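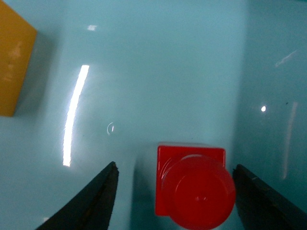
The Mavville community room reopens for the Monday craft group in May, and sign-up is at the front desk until 24 places are filled. The fee is 20 dollars for the season and covers paint and paper. Tables are wiped down at the end of each session, including the glossy blue-teal kind that shows every patch of glare and every smudge. Please bring an apron and a jar for brushes. Ermanno Colombo will teach the first two classes, on block printing. Parking is behind the Bassi building, and the side door opens at 6:30 p.m.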